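Visits > Libraries and Archives > Prarthorpe

An open day at the Prarthorpe theological library

I have used books from Prarthorpe for years, always by post, and always with that little blue slip tucked in the front asking me to be kind to the spine. So when the open day was announced for August I booked the same evening. Skokthorpe to Prarthorpe is an easy trip if you catch the early bus (the later one goes round by the reservoir and takes for ever), and I was at the door well before ten.

The library sits behind the old chapel, and from the road you would take it for a school. Inside it is all shelves. They hold a huge amount of nineteenth-century biblical scholarship, mostly in German and English, with a very good run of grammars: Hebrew, Aramaic, Syriac, and one whole bay of New Testament Greek. I had only ever seen the catalogue, and it gives you no idea at all of what it is like to stand in front of the commentaries on Romans and see them go up past your head!

We began in the reading room with a short talk on how the collection came together. The core of it is the Kaufmann bequest, 126 boxes that came over from Zurstead when a preachers' seminary there closed its doors. Only 44 of them had any sort of list. The rest had to be opened and sorted by hand, and the sorting is still going on. One box held nothing but offprints on the parables, tied up with string, many with the pages still uncut.

After that we were split into groups of five and taken round. My group started with the lexicons, which pleased me no end. The Kaufmann copies are working copies, and you can tell. There are notes in the margins in at least two hands, little crosses beside words that somebody meant to come back to, and on one page a long argument in pencil about a single preposition. The notes are being copied out and will go into the catalogue alongside the books, so that you can search for them by verse. I think this is a marvellous idea. Half the pleasure of an old commentary is finding out what its last reader thought of it.

The second stop was the sermon collection. I expected to be bored and was not. Most of them are handwritten, some on the backs of bills and seed lists, and they are filed by text instead of by preacher. You can pull out one folder and read what the congregations around Zurstead were told about the Good Samaritan across several generations. The early ones are very stern. The later ones get shorter, and there is a lovely one that stops for a paragraph to complain about the hymn numbers.

Upstairs is the mending room, where we were allowed to try paper repair on scrap. You tear a strip of thin tissue along a wet line so the edge comes out feathery, brush on the paste, lay it down and then leave it alone, and the leaving alone was the part I found hard. Mine puckered. The woman next to me made a perfect join first time and was rightly pleased with herself.

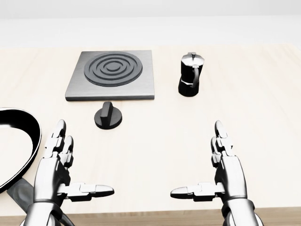
Electric hot plate on a pale wooden table.

Tea was served in the chapel hall, with a second-hand stall down one side. I had promised myself one book and came away with four, among them a Septuagint reader with a cracked back and a very clear typeface. Prices were fair and everything goes towards shelving.

The last part of the afternoon was a reading group on the opening of John, open to anyone, Greek or no Greek. I have a bit of Greek, mostly rusty, and I was glad of the printed sheet. We got through five verses in an hour and could happily have stayed on them for another. A good mix of people, too: students, a couple of retired ministers, and a bellringer who asked the best question of the day, on why the word for "overcome" in verse five can also mean "understand".

If you go next time, take a jumper, as the stacks are kept cool, and bring a pencil because pens are not allowed past the desk. The lift only goes to the first floor. Reader tickets can be made up on the spot if you have something with your address on it, and I did mine on the way out. I have already asked for the box of parables.

Related visits
- Zurstead: what is left of the preachers' seminary
- A morning with the Skokthorpe Hebrew circle
- Parish chests and what turns up in them
- Looking after old Bibles at home

Contact | Copyright the author, please ask before reprinting | Back to top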